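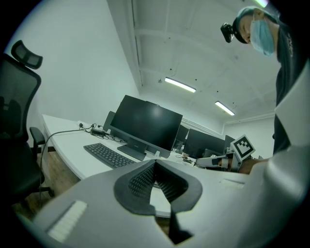 Meron Alemayehu

Search the gallery Type a keyword Go

White Desks, Black Keyboards: The Second Floor at Konddale

I love a long desk. I grew up doing homework on one corner of a kitchen table with three other people's mail on it, so when I got to help set up the second floor at Konddale this March I was grinning before I had my coat off. We had one long room, a stack of white desks and a list of what had to go on them. These are my notes and favorites from the job, with a line or two for each. Some get more than two because I can't help it!

The long white desk
My favorite thing on the whole floor. The white top runs way back into the room, with a black wireless keyboard near the front edge and a big black monitor behind it. Black on white looks so crisp to me, even with the screen off.

The keyboard
It's sitting at an angle, and I like it there. I know people who square everything up with the edge of the desk, and I respect them, but a keyboard turned a little feels like somebody is about to pull up a chair.

The dark screen
Glossy monitors pick up every bit of light in a room, and there's a soft pale patch on this one. I've grown fond of it. You will also find every fingerprint you ever left on a glossy screen, so we went through a lot of cloths.

The monitor stand
Dark gray, rectangular, plain as can be. I'm a big fan of a stand with straight sides. You can line up a notebook against it, or a row of pens, and the whole desk feels calmer.

The Murakami lot
Most of the desks came out of the old Murakami showroom downtown, which was clearing its upper floor. We took 86 of them for the whole building, and the elevator was out that Thursday. Two flights of stairs! My arms were noodles by lunch, and I still went back for one more because it had the nicest corners.

Leveling
There's a dip in the floor near the east wall, and you would never know until you set a pencil down and watch it roll off. We turned the little feet on the underside until the pencil stayed put. I probably enjoyed the pencil test more than a grown woman should.

The labels
I printed 600 labels on a borrowed label maker and used almost all of them. Power, video, network, spare. Each cable gets one at both ends, and yes, you have to do both ends. Crawling under a desk with a flashlight in your teeth to find out which plug is which is how I spent my first job, and I'm never going back to that.

The cable trays
These are the Dranon ones, the kind that clip on at the back and hang just under the top. They go up in a minute once you've done a few. The first one took me most of a morning and I put it on upside down - twice.

The drawer of odds and ends
Every office has one and ours filled up in a day. Spare feet, batteries, a roll of tape that had lost its end, five hex keys of the same size and none of the size we needed. I sorted it into old tea tins and it made me so happy that I kept opening it to look.

Where the keyboards live
We tried a shelf by the door, then a bin, and then we gave up and left each keyboard on its own desk. So much better. Wireless ones wander if you give them half a chance, and there's something nice about sitting down and having everything where your hands expect it.

Batteries
Rechargeables in one tin, dead ones in another, and please, please don't mix them. I wrote CHARGED on one lid in the fattest marker I could find.

Wiping down
White tops show everything: coffee rings, pencil, that gray smudge your sleeve leaves. I use a damp microfiber cloth and a drop of dish soap, then a dry cloth right after. For the screens it's only a dry one, very light, top to bottom. If there's a stubborn spot I breathe on it like I'm cleaning my glasses.

The afternoon light
Come up around four if you can. The sun gets in low from the west side and slides across all that white, and the room goes a sort of warm cream color. I stopped with a screwdriver in my hand and just stood there like a tourist.

The bench at the end
One desk had a chip out of the front edge, so we moved it down to the far end and made it the fixing bench. It has a mat, a lamp and a jar of screws, and people have started leaving broken things on it with hopeful little notes. I got a stapler working again on my first try and was impossible to be around for the rest of the day.

Chairs, a short word
We have 130 and I've sat in far too many of them. The Nusano ones with the mesh back are my pick for long afternoons. The older ones with the flat seats are good for a quick job, and they roll like a dream down the hallway (ask me how I know).

What I'd do again
Desks first, then screens, then cables, and keyboards last of all. We did a few in the wrong order at the beginning and ended up lifting monitors off again to get at the trays. I would also buy the cloths up front. I bought a pack of 300 when we were halfway through and wished I'd had them on day one.

What I'd change
Longer power strips at the back wall, and more hooks. You can never have too many hooks. I want one for headphones at every seat, one for a bag, and one with no purpose at all so it's there when you think of something.

Still to come
The third floor gets the same treatment next, with the rest of the Murakami desks and a set of shelves I've had my eye on for ages. I've already bought the tea tins.

If you've got a long desk you're proud of, write to me and tell me how you keep it that way. I read every message, and I'm especially interested in what people put next to their keyboards. Mine has a bowl of clementines.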